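Tue 31 December

Grasp-start detector, hand-held gripper recordings

Picked up where Yung-ching Chiang left the Skirnton branch. The segmenter still fires early on cloth. On rigid objects the jaw width stops changing when the pads touch something, so a flat stretch in the width signal is enough. On knitwear the width carries on falling well after contact and the flat stretch never shows up cleanly.

Lowered the width-rate threshold and replayed the garment set: 722 episodes, both grippers, no other changes. Missed grasps went down, false starts went up. Most of the false starts are on the left gripper during fast approaches, where the pose track is poor as well. I suspect the blur, but the two logs are not aligned well enough to say so.
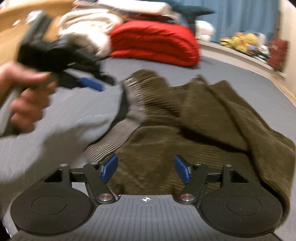
Second attempt uses a window of 500 ms on the width signal and asks for low wrist speed over the same window. Better on ribbed cloth. It now drops quick regrasps, which the planner needs as separate segments, so the window cannot stay that long for everything. Tried making it depend on approach speed — works on the few episodes I stepped through by hand, not run on the full set.

Separate problem: the Havinance loader silently truncates any episode over 3000 frames. It returns a valid array and no warning. Nine garment episodes are affected, all of them two-handed. Results above include them, so treat the miss rate as provisional. Patched locally, not pushed.

To do:
Rerun with the loader patch.
Log left and right pose confidence per frame.
Ask Yung-ching whether the June calibration still holds for the left gripper.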